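Retska Counter Kit
Demonstration recording for kitchen manipulation

The Retska Counter Kit is a set of props, recording software and task sheets for teams collecting teleoperated examples on a single arm. It runs under Ernon 3 and exports one folder per episode. 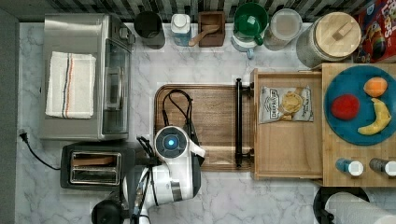
Task sheets are written for an ordinary worktop, with no need to clear it first. Each sheet names a start layout, and the operator matches it before pressing record. Play fruit on a plate and a bag of crisps in an open drawer are enough to begin with. Leave the clutter at the back in place — the learner needs to see it.

Toaster tasks

Wooden blocks can stand in for bread. Record 10 episodes per slot before changing the layout.
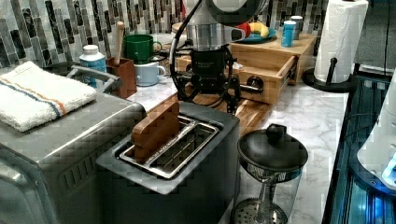 Block upright in the left slot, right slot empty.

Overhead view

The Katene mount holds a camera straight above the counter. Mark failed attempts as failed and keep them — they are exported with their own label. 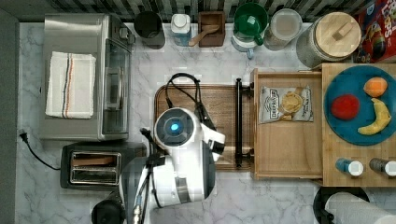
Counter from overhead, with bread in the upper slot and the drawer pulled out.

Wrist view

Wrist video is saved alongside the overhead video and joint positions.
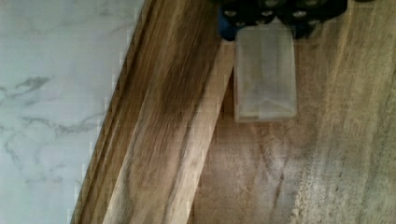

Wrist camera: frosted plastic container held over wood.

In the box
2 camera mounts
9 task sheets
Civell foot pedal for start and stop
Arm and gripper not included

Page updated March 21, 2026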